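What we're buying this year, and what can wait

I said I'd write up the equipment plan once we had a number, and now we have one. The budget for the next round is 3,000 dollars. That has to cover gloves, markers, storage, spare cables and whatever breaks. It doesn't have to cover a robot arm, and I'll get to why.

Last December Octavian and I sat down and went through what we'd spent since we started. Most of it had gone on things we hadn't planned for. Adhesive, batteries, adapters, a second monitor stand, more tape than I would have believed. I'd kept a spreadsheet with tidy headings for the big purchases and a heading called "other", and "other" was the biggest line on it. So this time the small stuff gets its own share from the start.

The gloves come first. We record hand movements for household jobs, and the recordings are what Umari uses to train its grasping software. Without a working pair of gloves nothing else in the room matters. We have been running on one pair, and when the left one lost its connection we lost 5 working days waiting on a replacement part. Virgil Filip got quotes from two suppliers. Besnard was cheaper on the gloves but charged for the calibration software every year. Kekmont cost more up front and included it. Over two years Kekmont comes out ahead, so that's where the order is going.

Sizing is worth a mention if you're pricing these yourself. The people wearing them have different hands, and a loose glove gives you finger data you'll end up throwing out. Ask for a fitting set before you pay. Kekmont sent one without any fuss.

Tracking markers are the cheap part. We print our own and mount them on small cubes, and a batch of cubes costs 196 dollars with delivery. I used to order half a batch and regret it. They get knocked, the corners wear, and a scuffed marker takes longer to diagnose than to replace. I'm putting two full batches in the plan.

Storage was the argument. Octavian wanted a proper network drive and I wanted to keep swapping portable ones. He won, mostly by asking me to find one particular recording from the winter while he watched. The drive takes a fair bite of the money but I've stopped resenting it.

Now the arm. Jirkeck has a small one that would fit on our bench, and I've had the brochure open on my computer for weeks. The price is over our whole budget before you add a gripper or a mount. We'd also need a better table, a clear area to run it in and somebody's time to learn the controls. Renting one for a month is possible later on, once there is something worth testing on it. Until then the human hands are doing the work, and they cope with soft and awkward objects better than anything I could afford.

That leaves a small reserve — I'm not saying how small — for the things that used to live under "other". Cables are at the top of that list, followed by glue and tape. I'll post the final costs when the invoices are in, including anything I got wrong.
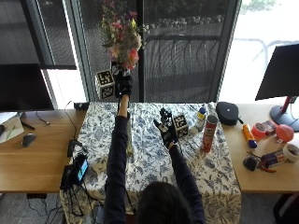 Flowers are still on the task list for the next round, along with cups, folded towels and jar lids. If you've bought gloves from either supplier and have kept them going for more than a year, I'd like to hear what you've spent on repairs.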